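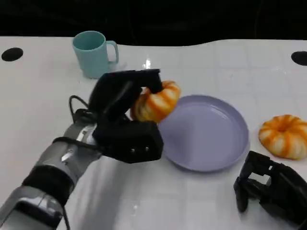 Khoa Huỳnh wrote under my last thread that a plastic mug is a plastic mug, and that anyone who needs more than one post on the subject should go outside. Noted. Several posts follow.

1/ The mug is light mint blue outside and a darker teal inside the rim. Plastic, handled, slightly tapered. I have been using plastic mugs at my desk since July and have views on three points: taper, handle and finish.

2/ Taper. A slight taper means the base is narrower than the mouth, so the mug tips a little sooner than a straight-sided one of the same height. In exchange it stacks, up to the point where the handles foul each other. Mine stack two high. Three is possible but they lean.

3/ Handle. The test is whether you can get the handle hand round it without your knuckles resting on the wall. With ceramic that matters a good deal. With single-wall plastic it matters less, as plastic conducts poorly, but tea straight from the kettle will still find you.

4/ Finish. Glossy table, smooth mug base, any moisture between the two: the mug slides. A film of water is enough. I dry the base on my sleeve. Dorin Pană uses a cork coaster, and then the coaster slides.

5/ Capacity. I measured one of the Flavico mugs at home on kitchen scales. 400 g of water to the brim, so 400 ml near enough. Nobody fills to the brim. A usable fill leaves a finger's width, and on mine that costs 53 ml.

6/ On white tabletops. They show every ring. Tea left for an hour comes off with a damp cloth. Tea left overnight wants bicarbonate of soda and a bit of patience. Don't use a scouring pad on gloss – you get a dull patch that shows worse than the stain did.

7/ On round holes in tabletops. If yours has them near the back, keep the mug away from them. A base that overlaps a hole looks stable until you nudge it. Anything spilt also goes straight down on to whatever is plugged in below. I lost a four-way extension lead that way.

8/ Toàn Vương asks about staining inside. Yes, plastic stains. A dark interior hides it, so check with a white cloth and not by eye. One denture tablet, warm water, leave it until the fizzing stops, rinse twice.

9/ Hường Lại asks about the dishwasher. Top rack only, and only if the base is marked for it. One of mine went on the bottom rack and came out with an oval mouth. It still holds tea. The lid no longer fits.

10/ Correction to 2/. I have now tried it with the handles turned to opposite sides and three will stand straight. Four will not.

11/ Khoa has replied again. He drinks from a jam jar. I have nothing to add on jam jars.

Search posts
Search
Latest Top People

Related threads
Limescale: what I tried on the Ludelent kettle
Cork coasters, a short complaint
Desk height and elbow height, with measurements
Khang Cù on washing-up brushes
Which tea towels leave lint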